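An Open Day at Cutora: Talking with Takumi Hamada

In May the doors of Cutora in Drirkcombe were open to visitors, and I went to see how a robot learns to pick things out of a container. I met Takumi Hamada beside the big screen, where the simulation was running. 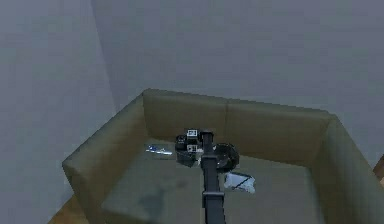
Why the simulator comes first

Hamada has worked on the Khaemba project for two years. Before the real arm gets a new task, he tries it in the simulator. "In one night we can run 2000 attempts," he told me. "With the real arm, my best day was 183, and after it I was very tired."

I asked him which objects give him the most trouble. He pointed to the whitish, see-through piece on the floor of the container. "A thing like this is flat and the light goes through it. The round black dish is also not simple, but at least it has an edge to hold."

Questions from the visitors

A boy of 13 wanted to know if the robot gets bored. Hamada thought about it seriously. "No, but I do," he said, and then he let the boy choose the next object.

Other people asked about jobs. He answered that the sorting hall in Dristcombe, where the real arm will go, has difficulty finding people for the night shift. "I don't promise more than that," he said. The next demonstration began at 2, and he went back to his keyboard.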